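Elten Girkadetti two-arm teaching station
Home > Teaching equipment > Two-arm stations
Order code: 2807-G
£1,795 excl. VAT and delivery
Arms sold separately

The Girkadetti is a control set for recording tasks on a pair of table-mounted arms. The operator holds two leader handles, one for each arm, and the arms copy the position of the handles and the opening of the grippers. Joint angles, gripper width and video are stored against a single clock.

Short tabletop tasks are the intended use: picking up cups, stacking, passing an object from one gripper to the other. Either arm can be locked while the other is taught. 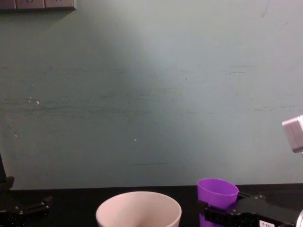 Recording starts and stops with the foot switch. A second press within two seconds discards the take. Takes are saved as separate files and can be trimmed in Flalirine, the supplied desktop program, before export.

Teaching by hand is also supported. With the motors in free mode, the arm is guided by the wrist housing, and gripper opening is set from the thumb wheel. Do not guide the arm by the finger plates.

In the box
Leader handles, 2
Foot switch
Control unit and mains lead
Flalirine licence, one seat

Control unit width: 222 mm
Connection: wired network

Fits Joubert arms with the October firmware or later. Earlier firmware will record but will not play back.

Spares and cables
Request a quote
Download manual (PDF)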